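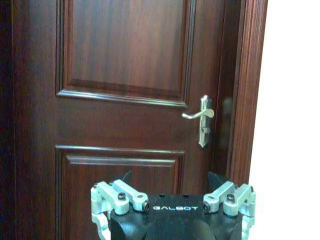

Door 3, lever handle, latch side right.

30/03/2018
Posted by Valbona Hodžić

Ticket 796 — Gripper spares and second arm, budget hold

Status: open, waiting on quote

Issue: The equipment request for the next period was returned by purchasing. It lists one gripper, no spare finger pads and no allowance for door hardware. Purchasing wants the door and bathroom tasks costed separately before the Pelletier order is released.

Checked so far:
Lever handles. The current parallel gripper stays on the request. Drodel quoted a hook attachment for levers at 46 per unit, minimum order 20. Minimum order is too high for one site. Asked for a sample price, no reply yet.
Backplates. No tooling needed. Key operation is out of scope and should be struck from line 3 of the request.
Finger pads. Gendeck stocks the wedge type. Lead time not stated on the quote. Need it in writing before this goes back.

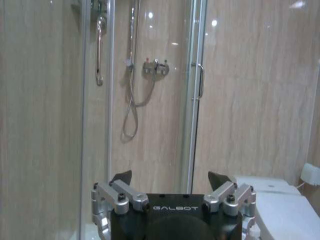

Page 2 of 3

Bathroom task: The shower door has a vertical bar handle on two standoffs, so it needs a different approach angle from the lever. Same pads should do, but the reach has to be confirmed against the arm on the Pelletier quote — the shorter version saves money and may not clear the toilet. The mixer lever and flush button are listed as optional tasks. Leave them optional. Each one adds test hours and neither was in the original budget.

Glass and polished metal: Nulovus offers a depth sensor upgrade for reflective surfaces. Request a loan unit first. Do not add it to the purchase total until we have our own readings on the shower glass.

Update, Ekkachai Rattanakul: Arm reach measured on the drawing only. Short version is marginal at the shower handle. I would price both lengths and let purchasing see the difference. Also add a wet-area cover as its own line, it was buried under "misc" last time and got cut.

Action: Revised request to list arm (both lengths), pads, cover, sensor loan. Hook attachment held until Drodel answers. If the order slips past June the Pelletier price has to be requoted.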